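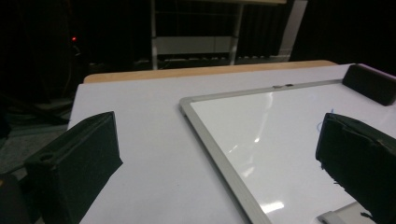
What is a whiteboard surface made of?
Most are melamine, painted steel, porcelain enamel on steel, or glass. The surface has to be smooth and non-porous so that marker ink dries on top of it and can be wiped away.

Whiteboard

A whiteboard, also called a dry-erase board, is a glossy writing surface for non-permanent markers. Whiteboards came into wide use in offices during the 1980s and in classrooms over the following decade, largely replacing chalkboards.

Surfaces

Melamine boards are the cheapest. The resin coating wears with use and begins to hold ink, a fault known as ghosting. Painted steel lasts longer and accepts magnets. Porcelain enamel, fired onto steel at high temperature, resists scratching and solvents and is usual in schools and universities. Glass boards do not ghost but are heavy, and take only strong rare-earth magnets when backed with steel.

Markers

Dry-erase ink contains pigment, a solvent (usually alcohol) and a release agent, an oily compound that stops the colour from bonding to the board. Permanent marker can often be lifted by writing over it with dry-erase ink and wiping both off together.

Care

Dry erasing leaves a fine residue. Boards in daily use are generally washed with a damp cloth or a mild cleaner and then dried. Abrasive pads dull the finish and make ghosting worse.

Sizes

Boards range from hand-held slates for pupils to full wall coverings. Large boards are usually fixed to studs or masonry, as plasterboard alone may not carry the weight.

See also: Blackboard, Flip chart, Marker pen

Last edited 14 February 2020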